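Search products and articles
January 4, 2026
By Shufen Du
2 min read

Skirno Tape Station for packing benches

The Skirno is a small automatic station which measures, cuts and presents tape to the packer. It is made by Dirard and we sell it with installation. It has its own motor and a foot switch, and it fits on a standard bench.

Before we install, we always look at how the work is done by hand. Small dispensers must be reloaded many times in one shift, and for each reload the packer needs both hands and stops packing.

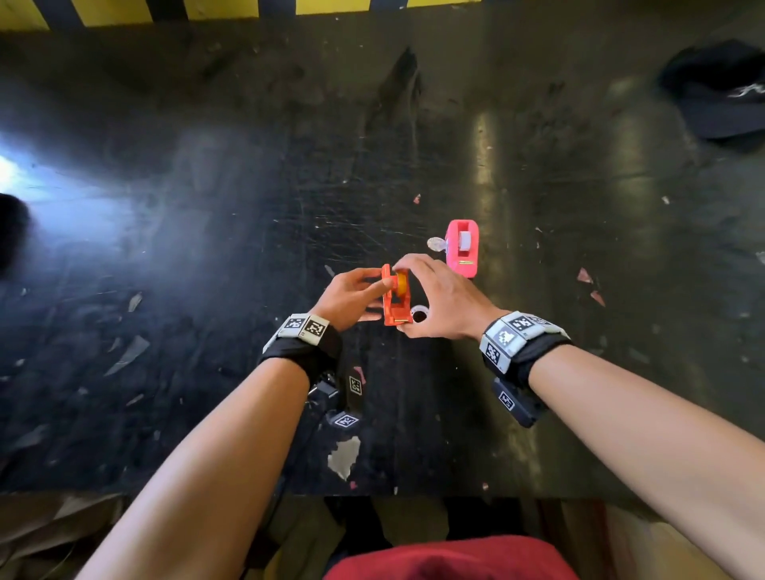 Humaira Malik wrote to us after our first page about the Skirno: "I was worried that the machine would set the speed and I would have to follow. In our place the foot switch decides, so I still decide. But please tell the buyers to ask the packers about the height of the station. Ours was too high until May."

We thank her for this and we changed our procedure. The height is now set together with the people who will use it, on the first day.

What changes for the packers? The cutting and measuring goes to the station. Choosing the box, folding it and checking the contents stays with the person. Reloading also stays with the person, but it comes less often, as the Skirno takes rolls up to 50 mm wide and holds 2 at the same time.
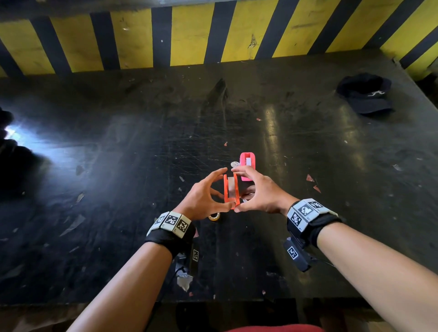

When the first roll ends, the station goes over to the second and a lamp shows that a new roll is needed. The packer can finish the order and change the roll after it. No tools are necessary.

We advise to keep some hand dispensers on the bench. They are good for odd parcels and for repairs, and new colleagues learn with them how the tape should lie. 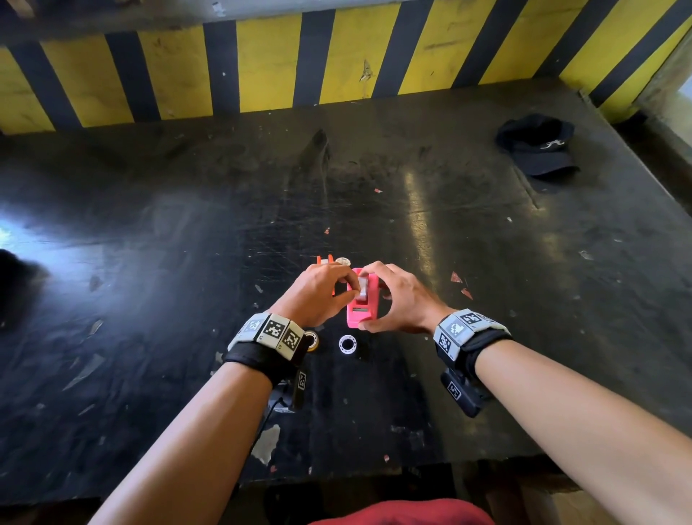

Training takes one morning. We ask that every packer on the bench takes part, also those who work only part of the week, and that the hours are paid as normal work.

Order number: 861
Warranty: 9 months, wear parts not included
Options: wide foot switch, Ehlers height frame, Clostico roll holder

For prices please write to us with the width of your tape and the depth of your bench.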